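Comparing two grippers in sim before buying, is my test any good?

Asked in Arms & Grippers

Hi all, first post so be gentle! I run a tiny repair shop and I've been saving up for a two-arm setup. Before I spend anything I've been trying grippers in simulation at night. So far it's the Plitar parallel jaw against the Nakeo (slimmer, costs more), both on the same controller settings, 20 tries each per task. My tasks are mostly reaching for stuff and door handles.
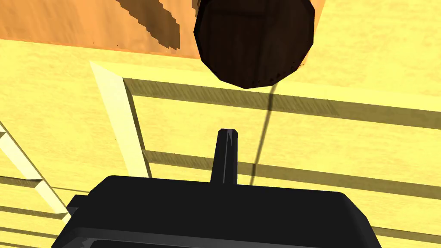
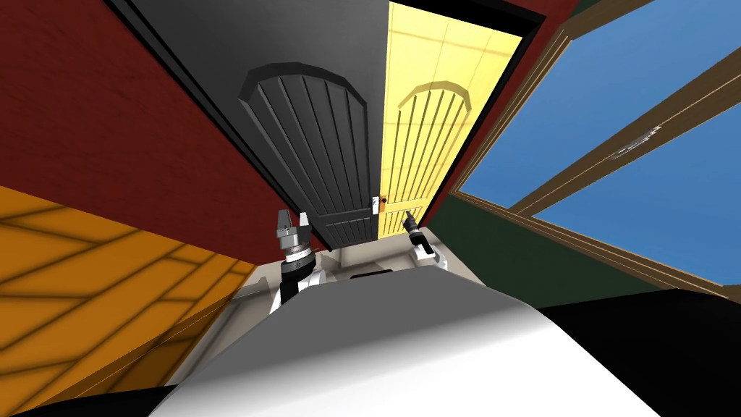

Flallarmont, July

Both shots are from the same sim setup, one close up on a gripper and one from the robot's own view with the doors ahead. My trouble is the numbers. The Plitar gets 92 percent on the handle task and the Nakeo is way behind, but when I watch the runs back the Nakeo looks smoother to me. I'm also only judging from those two camera views and I lose sight of the fingertips a lot. Is 20 tries enough? Should I add a camera, or is it my friction settings? I left those at default.

3 answers

Answer 1 (accepted)
Default friction would be my first suspect. Slim fingers have a lot less pad to work with, so a wrong value hurts them way more than it hurts a chunky jaw. Run the handle task again at 4 friction values, same start poses for both grippers, and see if the gap stays put. If it closes up on you, your 92 doesn't mean much yet. And 20 is thin. Fine for spotting a disaster, but I wouldn't spend money on it.

For the camera, log contact forces at the fingertips first, it's free and it'll tell you stuff no view will. After that I'd put one camera off to the side at handle height. Also check that your grasp point is set separately for each gripper!! I had mine shared between 2 models once and wasted most of a month blaming the hardware.

Answer 2
just get the Plitar, had mine 2 years, no complaints

Answer 3
Which controller are you on? I had the same kind of thing with the Lindqvist one, it closes at a fixed speed unless you change it in the config and the lighter gripper kept bumping the handle away. Slowing the close helped a bunch. Don't remember what the setting is called, sorry, it's somewhere under motion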